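The Shirt You Can't Throw Out

My sister called me from Pelelmont in the middle of cleaning out her dresser, and what she wanted was permission. She had a T-shirt from a 15K she ran before her kids were born, the neck was gone, there was a hole under one arm, and she hadn't worn it outside the house in years. Could she please get rid of it? I said sure. Then I went and looked in my own bottom drawer and had to call her back, because I'm in no position to tell anyone anything.

I own a lot of old T-shirts. I wear maybe 8 of them, no, let me be fair, eight on a good month when I'm behind on laundry. The rest just live there. There's one from a summer job in Landen, where I scooped ice cream badly and got paid worse. There's one from a band that broke up before they ever made a record (they were pretty good, and I'd still argue the point with anybody). There's one I got from a bank.

The bank one bothers me. I have no feelings about that bank! But it's the softest shirt I own, and I've come to think softness is half of what we're talking about when we talk about sentimental clothes. A cotton shirt that's been through the wash a few hundred times feels like nothing you can buy. Companies try. I once paid far too much for a new one that was supposed to feel old, and it felt like a new shirt that had been sick.

So I started asking people, which is how most of my stories start. I asked at the dentist. I asked at my nephew's swim meet, where it's loud and people will tell you anything. And almost everyone had a shirt. Men mostly told me about concerts and teams. Women told me about those too, but a surprising number were holding on to a shirt that had belonged to somebody else — a dad, a college roommate, an ex they didn't even like anymore. One woman had her late husband's painting shirt with the kitchen ceiling all over it, and she sleeps in it every May, the month they met.

After that I did the thing all the tidying books tell you to do, and got everything out where I could look at it. I figured it would take an hour. It took an evening, a pot of coffee and a fairly long phone call.

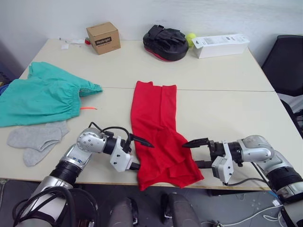

Lok-yiu Kwok thinks I'm going about it all wrong. You don't decide with the shirt in front of you, she told me, you decide with it out of sight. Her method is to write down every shirt she can remember owning, without peeking, and whatever doesn't make the list goes to the donation bin. "If I forgot it, I already gave it away," she said. She has moved apartments 3 times with this system and claims she has never regretted a single one.

I tried it. I sat on the stairs with a pad and wrote down everything I could, and I forgot the bank shirt. The softest one! By the rules it was gone, and I stood there arguing with a piece of paper. I kept it. I'm telling you so you know what kind of advice you're getting.

Cheuk-hei Ko had a gentler idea, and it's the one I've been passing along. He cuts his up. The good part of the front goes into a stack for a quilt, and the backs and sleeves turn into rags, and he says the rags are the better memorial. He washes his car with his high school track team. I love that. He did warn me that the quilt part has been a stack, and only a stack, for a very long time.

If you do want a quilt made, ask what it costs before you fall in love with the plan. The shop I called, Chu, up near the old post office in Landen, quoted me $1000 for a big one, with backing and binding. The woman on the phone was very nice about my silence. She said knit fabric stretches every which way, so each square has to be ironed onto something stiff before it can be sewn, and that's where the hours go. Fair enough. A pillow cover is a lot cheaper and uses up one shirt, maybe two.

A few things I picked up along the way. Thrift stores in my area will take T-shirts with printing on them, but call first about anything with holes. Some animal shelters are happy to get clean worn-out cotton. And wash old prints inside out in cold water if you'd like them to last, and skip the dryer.

My sister kept the race shirt, by the way. She cut the sleeves off and wears it to garden. I've sent two bags to the thrift store, and I'm down to a drawer that closes if I lean on it.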